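Equipment budget: the second arm can wait

Brorko's quote for a second arm came in, with a simulation license bundled in and a promise that testing in software will save us bench time. Maybe. The Drolora people at Himthorpe heard the same promise and still budgeted 20 days of tuning on real hardware. I would like to see those days in our plan before we sign anything.

A simulated table with a bowl, a wire rack and a smartphone on it costs little to set up. Grippers, spare fingers and service visits do not.

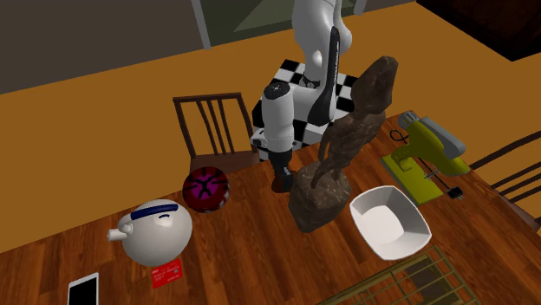 What we are asking for

Amrani's offer is cheaper up front, but the service contract runs only 2 years and shipping adds 1,173 dollars — a line left out of the first summary. Send comments before the November budget meeting.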